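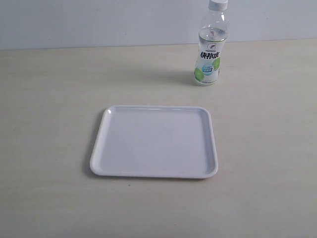
Attachment 1: Cell 4, tray and bottle on the bench.

Ticket: bottle-to-tray transfer stops on force limit
Site: Treltudau
Controller: Girnard, two-arm configuration
Opened: June 21, 2018
Status: Open, workaround applied

Fault as reported
The bottle transfer program halts with both arms engaged. Controller logs "arm 2 external force exceeded" and holds position. Brakes on, grippers stay closed. Fault count since the May software update is 60. Before the update the log has no entries of this type.

Checks done
Payload setting on both arms matches the job sheet. Tray position re-taught, no change. Force trace exported at the stop: arm 2 climbs steadily, then trips. Arm 1 shows a matching load in the opposite direction, so the arms are pulling against each other through the bottle.
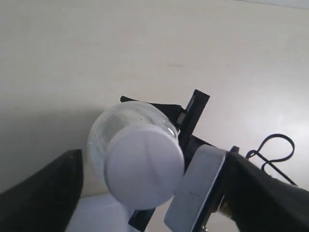 Attachment 2: Wrist camera, bottle between the fingers, cap toward the lens.

Gripper calibration rerun from the Staltitz utility. Finger travel is within tolerance. Wrist camera offset checked at the same time and left as is.

Timing is the likely cause. Arm 1 should go compliant once arm 2 confirms grip. In the log the compliance command is sent 395 ms after the confirm signal, and arm 2 has already started its move by then. The update changed the signal priority on the Duan I/O module.
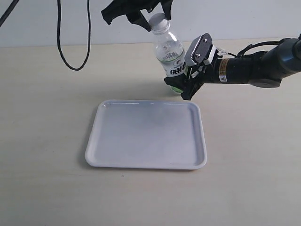
Attachment 3: Both grippers at the bottle, one at the cap, one low on the body.

Workaround
Wait of 4000 ms added after grip confirm, before any arm 2 motion. Cycle time is longer but the transfer completes. Force limit NOT raised. Do not raise it to clear this fault.

Recovery after a stop
Keep clear of both arms. Select manual mode, reduced speed. Support the bottle with the bench tool, never by hand. Open arm 2 first, then arm 1. Retract arm 2 before resetting.

Outstanding
Restore the old signal priority on a test controller and repeat the transfer without the added wait. Vendor to confirm whether the change was intended.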